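Skadton workshop opens its doors, robots and all

Posted December 19, 2023

A good crowd at the Sastell workshop in Skadton for its first open day since the move from Dixit Street. Doors were supposed to open at ten. More like twenty past, on account of the parking. Coffee ran out before eleven, came back at noon.

The draw was the robots. Sastell is a small outfit, 5 people on the payroll, and it builds and sets up arms for light bench work: sorting, picking, passing parts to a person who does the fiddly bit. Most of its customers are repair shops and small makers within 70 miles of town. The company says it has fit out benches for several of them this year and has two more to finish in the new one.

Founder Pramila Bajpai kept the speech short. Thanked the landlord, thanked the families, said where the restrooms were. Then straight to the demonstrations, three in the morning and two after lunch.

"People come in expecting something with a face," Bajpai said. "It's an arm and a bench. We want them to stand there and watch it do a dull job well, and then ask us awkward questions."

They did ask. How much does it cost (depends on the bench, she said, and would not be pushed to a number). Can it hurt you (it is set to stop on contact, and there is tape on the floor anyway). Does it work nights (one customer's does). A boy near the front wanted to know if it could do Lego. Bajpai said bring some next time.

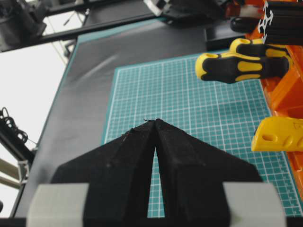 Anju Chaudhary, who runs the bench side of the business, took the longest demo, on gripping small parts. Her point was that the arm is the easy bit to buy and the fingers are where the time goes. Sastell changes its finger designs often, and she had a box of old ones to pass around, some bent, one snapped clean through. The pair on the gripper were matte black and angled in to a point, tips almost touching, over a green cutting mat with a white grid. Chaudhary likes a grid for teaching the crew, as a miss shows up right away and can be called out in squares. She had the same kind of workspace you would find in most repair shops, yellow-and-black screwdrivers included, and said customers trust a demo more when the bench looks like there own.

She also gave out the only hard number of the day. The test rig logged 2,453 picks in the last run before the open day, and she read the figure off her clipboard twice for those at the back. Asked how many were dropped, she said enough to keep her busy, and that the list of drops was pinned by the door for anyone who cared to read it. Quite a few did.

Not everything ran to plan. The second morning demo was held up while a laptop did an update. The microphone quit, so the afternoon talks were done by shouting. One visitor from Sakby, who drives a delivery route and had stopped in on his break, said he couldn't hear a word but liked watching it anyhow.

Others came with business in mind. A couple who fix sewing machines out of a garage asked about sorting screws and springs, and were still talking to Chaudhary when the chairs were being stacked. A teacher from the high school took a stack of flyers and asked about a class visit. Bajpai said yes on the spot, date to be worked out, groups to be kept small because of the space.

On jobs, a question that came up in every session, Bajpai said none of the shops she has worked with let anyone go over it. What changed was who did the sorting. One man at the back said he would wait and see. Fair enough, she told him.

The company would not give an exact head count for the day. Bajpai had printed 500 visitor stickers and said there were still plenty on the roll at closing, though she also admitted the kids had been taking them by the handful.

Next up for Sastell is a free evening session on basic bench setup, open to local businesses. Places are limited and you have to sign up at the front desk or by phone. No date yet. Bajpai said it will be after the holidays, once the heating in the back half is fixed. Wear a sweater if its not.

Street parking only. The lot behind the building belongs to the tire shop and they do tow.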